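Open day at the Flolier training hotel – notes, written up on the train

Got there late. Train fine, bus not. The doors had opened at ten and I walked in at twenty to eleven with my coat half on, so I missed the welcome and the pastries, though I'm told there weren't many pastries. September, warm, everyone already carrying too much.

For those who haven't been: Flolier run a housekeeping school on the edge of town, and once a year they let the trade in to poke about. Two floors of practice rooms, a linen store, a laundry downstairs, and a hall at the back with supplier tables. I run the rooms side of a guest house with 72 beds, so I go mainly for the rooms and the linen. Others go for the lunch.

Started upstairs because the hall was rammed. The practice rooms are done as proper hotel rooms, numbered doors and all, and each one is set up in a different style so trainees don't get used to one layout. There's a plain business one, a family one with a sofa bed that fought back when I tried it, and one done for the overseas group bookings, with tea things and signs in Chinese and English.

Group of nine or ten of us went round with Ezequiel Campos, who teaches the entrance and bathroom units. Talks fast, walks faster. He spends the entire first week of the course on the door and the bit just inside it. Whole week! Knocking, waiting, announcing, checking the hanger, what to do if the hanger has fallen on the carpet (you treat it as still hanging and ring down). I've had new starters who learned all of that in ten minutes from whoever was on shift, and it shows.

Liked his knock. Three knocks with the knuckle, never the key card, say "housekeeping", wait, again, wait, then open a hand's width and say it once more. He made one of our lot do it and she forgot the second wait. So did I when it was my turn.

Then a long chat about hangers, which I hadn't expected to care about. We use the cheap stringy ones at home and they end up in guests' suitcases or behind the radiator. Theirs are card. Ezequiel's rules, copied off my hand where I wrote them:

Hanger lives on the inside handle, quiet side facing the room. Replaced at any sign of a crease. No hanger on the desk, ever, people don't find it. If it's out at two in the afternoon, note it on the sheet and go past. If it's still out at the end of the shift, supervisor rings, not the attendant. 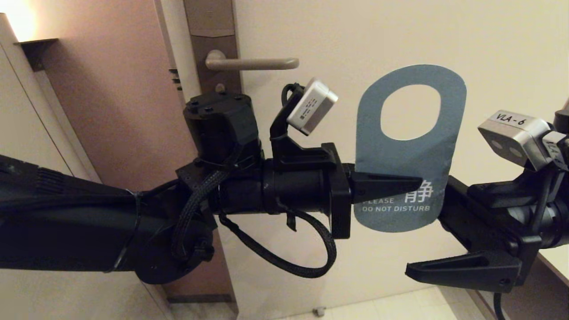
He is against the double-sided sort, the ones with "please make up my room" on the back. They spin round when the door shuts, and then somebody gets walked in on. His view is one message per card and two cards per room. Someone from a big conference place said they'd go through stacks of them. He shrugged and said paper's cheap, refunds aren't. Fair enough.

Wording came up as well. I'm with the short ones. We had a jokey one for a while, something about snoozing, and half our guests from abroad had no idea what it was asking. A big plain word in the guest's own language and the English under it does the job. I've asked for the name of their printer – still waiting.

Colour, same argument. Bright red gets seen from the end of the corridor but looks like a fire notice. Softer ones look nicer and vanish against a dark door. On a pale door a greyish blue shows up well enough, I thought. Ours are dark green doors so I'm back to square one.

Bathroom unit next. Squashed in, took turns. Order of work is top to bottom and back to front, glass last, floor on your way out. They use four cloth colours and are strict about it. I asked what happens when the laundry mixes them up and got a look. Towels folded in thirds so the edge never faces the guest. We do halves. Might change, might not, the shelf is too narrow for thirds.

Bed making I've seen before so I skipped it and went for the linen store instead. Worth the trip on its own. Shelves labelled by size on the front edge, and by the week it was last used on the back, so you take from the left and put back on the right. They hold 2,000 flat sheets down there, which for a school seems mad until you hear that they wash for three other places as well. Smelt lovely. No photos allowed in there, something to do with the other places' logos.

Laundry was hot and loud and I lasted five minutes. There's a Fuchs ironer as long as our breakfast room. Lad feeding it had the corners down to an art. I'd have stayed if I could have heard anything.

Lunch: soup, rolls, a cheese thing. Queue too long. Ate standing by the coats with a woman who runs a small place up the coast and we swapped horror stories about descaler. She'd switched to Stinder for her dispensers and reckoned the pumps stick after a month. Their table in the hall said otherwise, naturaly. I took a sample pump and will let it do its worst on bathroom four.

The hall, quickly, as I only had half an hour left:

Stinder – dispensers, wall brackets, a caddy with a lid that I did like. Too heavy when full, though.

Curatari – trolleys. Narrow one with soft bumpers, 300 a piece if you take six, more if you don't. Our corridor on the second floor has a kink in it and the current trolley has taken a chunk out of the plaster at exactly hip height. Pushed this one up and down between the tables and annoyed everybody. Steers well. Brake is a foot pedal and I caught my ankle on it. Twice.

A mattress protector firm whose name I didn't write down. Quiet ones, no crackle. If you were there and have their leaflet, please send me the name.

Somebody selling scent for lobbies. Moved along.

Last thing was a question session back upstairs, badly attended as most people had gone for their coaches. Best bit of the day if you ask me. A manager asked how long a stay-over room should take and Ezequiel wouldn't give a number. He asked her how many times her attendants have to go back to the cupboard. She didn't know. I don't know ours either, so that's my job for next week, stand by the cupboard with a bit of paper.

Also asked about the hanger being out for two days running. Their rule is a phone call on day one, a call and a knock with two members of staff on day two, and it all gets written down. We've never had it written anywhere, it's just whatever the person on shift feels like. Going in the folder.

Grumbles: signs to the building are hopeless, you go past the bakery and think you've gone wrong, you haven't. One lift, and the trolleys were using it. The name badges were the pin sort and I've a hole in my good jumper. Parking free but full by half nine, according to the coach lot.

Would I go again? Yes. Earlier, flat shoes, and I'd do the linen store first while they're still answering questions down there. Entry was free, you just have to email the school office and say where your from and how many are coming. They like to know for the soup.

My stop. Will add the towel fold measurements when I find the sheet – it's in the bag with the pump.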